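Acta da reunião da associação de moradores do bairro Lellar
16 de julho de 2026, sala do rés-do-chão, início às 21h05

Presentes: direcção, mesa, moradores dos lotes pares e alguns dos ímpares. Folha de presenças em anexo. Faltas justificadas: duas.

Ponto 1. Acta anterior
Lida por alto. Correcção: onde diz "rua de cima" deve ler-se "travessa Czarnecka". Aprovada com uma abstenção.

Ponto 2. Água e rega do jardim comum
Factura do trimestre muito acima do costume, 314 euros. O ano passado, mesmo período, 243. Suspeita de fuga na conduta junto ao portão de baixo. Um morador do lote C diz que a relva ali está sempre verde mesmo sem rega, o que bate certo. Pedido orçamento à Breron para detecção, ainda sem resposta. Insistir por telefone, por mail não vale a pena.
Rega passa a ser só à noite até haver resposta. Houve quem discordasse (barulho do programador debaixo das janelas do B). Fica assim à experiência, revê-se na próxima.
Contador: ler todas as semanas, sempre à mesma hora. Papel com as leituras fica colado na porta da arrecadação, não tirar.

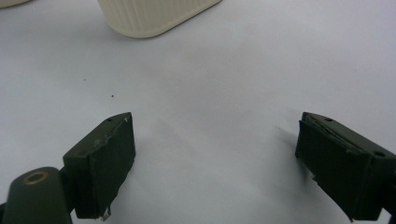 Proposta de trocar parte da relva por plantas de pouca água, alfazema e alecrim, talvez santolina no talude. Gostou-se da ideia em geral. Dúvida sobre as abelhas ao pé do parque infantil, a alfazema ficaria então do lado do muro. Não se vota hoje, falta saber preços. Plantar nunca antes do outono, com este calor morria tudo.

Ponto 3. Lixo e recilcagem
O ecoponto do papel continua a encher antes da recolha. Caixas por espalmar, outra vez. Novo aviso nos átrios, letras maiores. Pedir à câmara segundo contentor; o pedido de março ficou sem resposta, reenviar com cópia do primeiro.
Óleo alimentar: há quem o continue a deitar no ralo da garagem. Não pode ser. O oleão mais perto é no largo, em frente à padaria.

Ponto 4. Feira de trocas
Correu bem a de março, 61 inscritos, apesar da chuva. Repetir em finais de setembro, no pátio, ou na sala se o tempo não deixar. Regras iguais: não há dinheiro, cada um leva no máximo 12 peças, o que sobrar volta para casa com o dono. Da última vez ficaram cá três sacos de roupa e um colchão de berço, isso não se repete.
Louça e vidro numa mesa à parte, longe da passagem. Livros em caixas e não em pilhas. Electrodomésticos só a funcionar e quem traz é que faz a demonstração. Discutiu-se se se aceitam móveis. Pequenos sim, grandes só por fotografia afixada no painel. 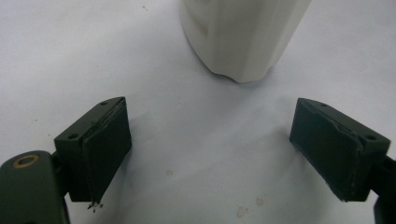 Peça branca canelada, parte de baixo, com manchas acastanhadas.

Falta quem abra a sala às oito e quem arrume no fim. Lista no átrio do A. Café e bolos como da outra vez, cada lote traz o que puder. Música não, por causa das queixas.

Ponto 5. Elevador do lote D
Parou mais duas vezes este mês. A Brarkow veio, diz que é o fecho da porta no segundo andar. Peça encomendada, sem data. Até lá não forçar a porta nem segurar com vasos ou carrinhos!! Moradores do quinto pedem desconto na quota enquanto não houver elevador. A direcção não tem poder para isso, tem de ir à assembleia geral. Ponto a incluir na ordem de trabalhos.

Ponto 6. Outros assuntos
Bicicletas presas ao corrimão: retirar até fim do mês. Há lugar na arrecadação, chave com a direcção.
Luz da entrada de trás fundida, comprar lâmpada.
Cão solto no jardim ao fim da tarde, fala-se com o dono antes de se pôr aviso.
Pedido para pintar o banco do pátio. Aceite, há sobras de tinta verde, ver se ainda está boa.

Próxima reunião em setembro, data a afixar com uma semana de antecedencia. Encerrada às 22h50. Vai esta acta ser assinada pela mesa.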